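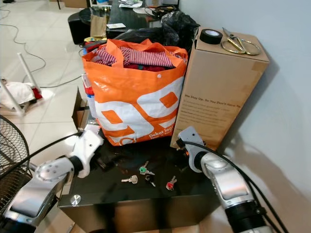
The keys laid out between the two grippers, with the big orange bag behind.

January 30, 2026

I have been promising to write something about the keys since October, and every time I sit down to do it I end up going off and making a pot of tea instead. The tea is made, so let's get on.

For anyone new here, I spend a good part of my week teaching a pair of robot arms to do small household jobs. The project is called Drudance (I didn't choose the name, though I have grown rather fond of it) and my share of it is the showing. I take hold of the two hand controls, the arms copy what I do, and everything gets recorded: where the joints went, when the grippers opened and shut, what the cameras saw. One go at a job is called an episode. When there are enough episodes, somebody cleverer than me feeds them to the learning side of things and we see whether the arms have picked anything up.

The job at the moment is keys. The arm has to pick up the key it has been asked for, pass it across to the other arm, and the other arm sets it down on its own side of the table. We are using four, a plain silver one and three with plastic heads in green, black and red, so that there is something simple to ask for by name. "Green key, left to right." I say it out loud at the start of each episode, partly for the recording and partly, I think, to keep myself company.

I had thought keys would be a gentle sort of task after the weeks we spent on tea towels. A key doesn't flop about, and you can see which end is which. What I hadn't reckoned on was how flat a key is. With your own hand you do something very crafty without noticing — you press one edge, the other edge tips up a hair, and your fingernail is under it before you've had a thought about it. Do try it, if you have a key by you. I have spent whole evenings picking my front door key up off the kitchen counter and putting it down again, watching my own thumb.

The grippers have no fingernails. For the first few days I came straight down from above, as you would with a chocolate out of a box, and the tips closed on the table top and slid together over the key with nothing in them. What works much better is to go for the plastic head, which stands a little prouder than the blade, and to come in at a slant with the wrist turned so that the tips close across the narrow part. The plain silver one is still my enemy. I have a method for it now, which is to nudge it round with one gripper until it lies the way I want and then take it with the other, but it's slow and I am not sure I'd want anybody, robot or otherwise, to learn manners from it.

And then there is the black table. It is beautifully shiny, and the keys have their faint twins underneath them, and when you're working from the camera view you can quite easily aim a touch low because your eye has taken the reflection for part of the key. I asked early on whether we might put a cloth down. The answer was no, and a fair one too: people have shiny tables, and the arms had better get used to them.

The same goes for the clutter. I had a very tidy upbringing and my instinct is to clear a surface before I start work on it, but the people at Wenamby who look after the recordings want things left lying about, and they want them changed over now and then. So behind the keys there's a woven bag crammed with clothes, a tall cardboard box with the scissors and the tape on top, and so on. I have become attached to that box. It says "We Stay Up. So You Don't Have To" on the side, and on a long afternoon I do find it a comfort. It also stands very close to where the right gripper likes to wait between turns, so I've learned to bring my elbow in (my real elbow, I mean, and the arm's follows) before I reach forward.

A good day is 60 episodes. I know people who do far more, and I did try pushing on past that before Christmas, but the later ones were sloppy and most of them had to be thrown out. You get tired in a peculiar way. It isn't the weight of the controls, which is next to nothing, it's having to be deliberate for hours about something you have done without thinking since you were three years old. Now I stop after every seven, get up, walk to the window and back, and swap the keys about before I sit down again. As of last night the count for the keys stands at 2133, of which I would happily show you perhaps half.

The thing I most wanted to write down, for whoever takes over the controls after me, is about mistakes. When I started I threw away any episode where I dropped something. I was embarrassed, to be truthful, and I wanted the arms to see only my best work. The trouble showed when we let them have a go by themselves with the tea towels. They went along very nicely until something slipped, and then they carried on with the rest of the job holding nothing at all, quite serenely, folding the air. They had never once seen a slip put right. So now if a key falls during the handover I take a breath, go back down, pick it up and carry on, and that episode is kept. I mark it in the notes as a recovery. I have even begun starting a few with a key in an awkward spot on purpose, hard up against another one, which does nothing for my temper.

Pausing is the other thing. I used to hover while I made up my mind which way to come in, and the arms learned to hover too! They would hang above the table as if they had forgotten what they came in for. It was like watching myself in the larder. I plan the whole move before I press record these days.

Next month we're meant to be moving on to putting a key on a ring. I have had a go with no recording running and I can report that it is horrible. If any of you at Sangkhawat are reading, I know you had a try at something similar with washers, and I would dearly like to hear how you held the ring steady. Write to me at the usual place.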